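Rules of Practice Working Group — minutes
Lomine annex, July, 2:00 pm

Present: Krisztina Halász (chair), Kornél Kovács (minutes), two from Rokov, one from Nunlow by phone. Ó Dubhghaill sent apologies and no comments on the draft.

Item 1. Minutes of last meeting. Passed with one spelling fix.

Item 2. Draft rule 4, reporting of simulated trials. The draft lets a lab claim "handles food items safely" on simulated runs alone. Rokov put forward its plate-clearing task, 488 runs, as grounds for keeping the wording. The chair asked what "safely" was measured against. Rokov said no grip force was logged. The chair said that in that case the word means very little, and she has seen it in three other drafts this year.

The task has two black hands on light gray arms at a marble counter, a lemon and a brown item on a blue-ringed plate, and an open cardboard box beyond it. 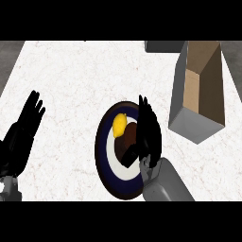
Kornél Kovács objected that a rendered lemon does not bruise, and asked how a run would ever be marked as a failure for squeezing too hard. Rokov replied that a dropped item counts as a failure. Nunlow said dropping is the easy part to score — damage is the part buyers ask about.

Agreed: strike "safely" from rule 4. Simulated results to be labeled as such on the first page, with the scoring rule printed in full. Rokov asked that its dissent be noted.

Item 3. Stop button wording. Put off again. Krisztina Halász doubts that 5 pages are needed for it.

Actions: KK to redraft rule 4. Rokov to send the scoring sheet.

Closed 4:00 pm.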